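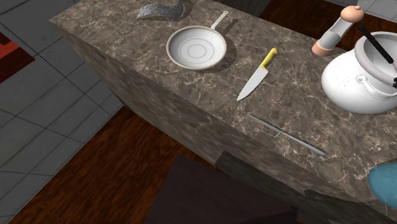

Edit Szűcs asked whether the simulated kitchen episodes should count toward the Curkard total before anyone has replayed them. Her view was that they should not, and that the September number was too high for that reason.

Sirko data collection, working meeting
October 13, 2026
Present: Severyn Derkach (chair), Edit Szűcs, Svyatoslav Hladun, Yurii Kushnir
Absent: Ustyna Hordiienko
Notes: Yurii Kushnir

1. Episode count
The set holds 3751 episodes, almost 2000 of them from the simulator. Svyatoslav said replay is automatic but has not been run on the newest batch. Agreed: simulated episodes are listed on a separate line until replayed. Severyn will correct the September report.

2. Kitchen layouts
The countertop layout with the white frying pan and the yellow-handled knife stays in the pool. Edit wants more starting positions for the knife, including some with the handle toward the front edge. Svyatoslav can change the sampling range but not the grasp labels, which Ustyna maintains. He will write to her.

The marble texture repeats across the counter. Yurii asked for at least one plain countertop. Agreed.

3. Operator sessions
Each operator now records 80 episodes per session. Yurii reported that the last part of a session has more dropped grasps. Failed attempts are to be kept and tagged, not deleted. Breaks were discussed and left to the operators.

4. Instructions text
23 task sentences in Prelov still say "the pot" when the layout has both a pot and a pan. Edit will rewrite them and send the list to Severyn.

5. Storage
Carried over. Urkel has not sent the quote.

Actions
Severyn: September report
Svyatoslav: replay of newest batch, message to Ustyna, plain countertop
Edit: task sentences
Yurii: failure tag in the recording form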